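How to sort a tangle of keys onto a ring plate

Most households have more keys than anyone can name. Ours had a drawer of them, and every time the back gate needed locking, somebody stood trying one after another. It takes an evening to put right. The same job works for a small office, a holiday let or an allotment shed.

The method uses a flat metal plate with holes round the rim, a set of small split rings and some coloured tags.

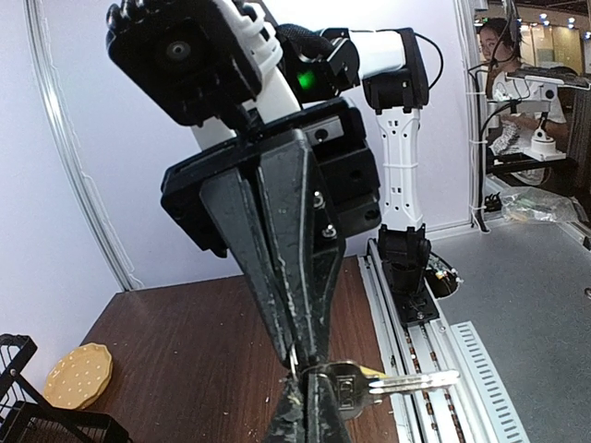
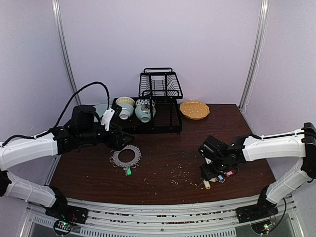
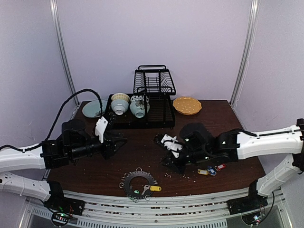
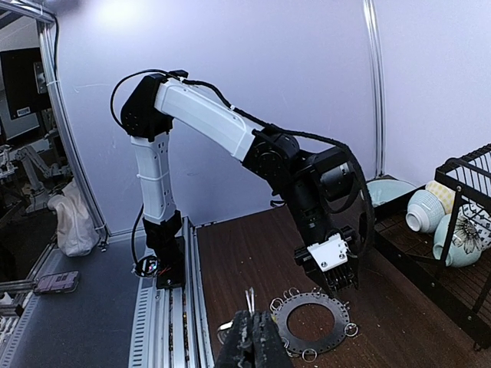 Béla Veres: I did mine this way last September and would say do the tags before anything goes on the plate. I did it the other way round and had to take half of them off again. Also keep a pencil list as you go, not a list at the end. By the end I had two keys that looked identical and couldn't remember which I had already tried in the garage.

Béla's point about the order is right, and the steps are now written that way round.

What you need

A ring plate, or a large ring if you have only a few keys
Split rings, one for each key, plus a few spare
Coloured key tags with a space for writing
A fine permanent pen
A pencil and a sheet of paper
A soft cloth
An old butter knife or a split ring tool
A small box or envelope for keys you can't identify

The plate I use is a Stellen and it cost two pounds from a market stall. The Pluvix one is much the same but has smaller holes, and thick rings won't go through it. Take a ring with you when you buy.

Step 1. Clear a space

A kitchen table is fine. Wipe it down first, as crumbs and grit find their way into the tags and under the paper labels. Push anything you aren't using to the back. You want room for three groups: keys still to do, keys that are done, and the plate.

Step 2. Collect every key

Go round the house and empty the hooks, the coat pockets, the bowl by the door and the toolbox. Don't forget window keys, radiator keys, padlock keys and the little flat ones for suitcases and cash tins. If you do the job with half the keys still in pockets, you will be doing it again by Christmas.

Leave car keys out. The heavy fobs pull the plate to one side and you need them every day in any case.

Step 3. Take everything off its old ring

Keys that have shared a ring for years may not belong together. Take them all off. If a ring is stiff, slide the tip of the butter knife between the two coils and twist gently, then feed the key round. Thumbnails will do it for the first few and then start to hurt.

Throw away any ring that has opened up and won't close again. A sprung ring is how keys get lost.

Step 4. Wipe and look

Rub each key with the cloth. Look for a number stamped on the bow, the flat part you hold. Locksmiths use it when cutting a replacement, so write it on your sheet. Don't write it on the tag. Anyone who finds the tag could have a copy made.

Put true duplicates side by side. Hold the two blades together against a window and compare the cuts along the edge. If light shows through in one place and not another, they are different keys.

Step 5. Try them in the locks

Take five or six at a time and walk round. Put a pencil line on the sheet for each one: the number if it has one, the lock it fits, and whether it turns easily. A key that fits but needs jiggling is worn or badly cut, and it is worth having a new one made from a better copy while you still have one.

Anything that fits nothing goes in the box. Write the date on the lid - mine says Wed 26 June - and leave it alone for a year. I have gone back to that box twice, once for the meter cupboard and once for a bicycle lock.

Step 6. Choose your colours

Give each colour a place, not a person. People swap keys, but the shed stays where it is. I use:

Red: front and back doors
Blue: garage and shed
Yellow: gates and padlocks
Green: windows
White: anything belonging to a neighbour or relative

If your pack has two shades that are close to each other, such as yellow and a pale yellow, use only one of them or put them on the same kind of lock. They look alike in a dim hallway.

Step 7. Write the tags

Keep the wording short. "Shed" is enough. Never put your address or surname on a tag. Let the ink dry for 15 minutes before you slide the paper in, or it will smear against the plastic window. Jultine tags have a window that clicks shut. The cheaper sort are open at one side and the label works loose, so a strip of clear tape over the top is worth the trouble.

Step 8. Put each key on its own small ring

One key, one tag, one split ring. Duplicates can share. Run each ring right round until both coils close flat. Give it a tug.

Step 9. Load the plate

Work round the rim in colour order and spread the weight evenly. Leave an empty hole between colours if you have enough. It makes the groups easier to see, and there will be another key sooner or later.

A full plate is heavier than you expect. Ours holds 54 holes' worth in theory, and I wouldn't fill more than half of them. If you have more keys than that, use a second plate for the ones you seldom need.

Step 10. Hang it up

Screw a strong hook into solid wood, inside a cupboard and out of sight of the letterbox. Adhesive hooks come down. Put the pencil sheet somewhere else, in a file or the back of a cookery book, so that the list and the keys are never found together.

If you run a larger place

Ermanno De Luca looks after 293 keys at the Rutherford building and doesn't use colours for doors at all. He uses a colour for each floor and a number for each door, with the numbers kept in a notebook. Past a couple of plates, that is the better system.

Keeping it straight

When you borrow a key, take it off with its small ring and tag still attached and put it back in the same hole. When a lock is changed, remove the old key that day and cross it off the sheet.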